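Folding hoodies without the lump

I put off folding hoodies for years. T-shirts, fine, jeans, fine, but a hoodie has that hood and those strings and two sleeves that never want to go the same way, so mine all lived in a heap on the closet shelf. Then we moved to the apartment in Imlow, where I got exactly 2 drawers, and I had to learn!

I do mine on the bed, front side up, because the dresser top is too small and I hate kneeling on the floor. Smooth the body out with your hands first and pull the sleeves straight out to the sides. Check the front pocket while you're there (I've washed more tissues than I care to admit).

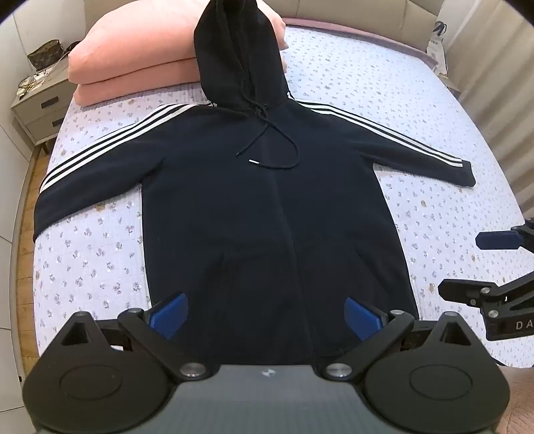 Do you have to zip up a zippered hoodie before folding it? I always do, all the way to the neck, and the two halves stop sliding around.

Next, lay the hood down flat and tuck the drawstring inside it. Fold one side in toward the middle, bring that sleeve back down along the body, then do the other side the same way. Now roll it up from the hem, nice and snug, and when you get to the top, pull the hood over the whole roll like a little pouch. It takes me 5 tries to get a thick one right, but the thin ones are easy!

Heavy fleece ones I just fold in thirds and stand on end in the drawer. They go in the back until January, when I'm wearing them every day anyway.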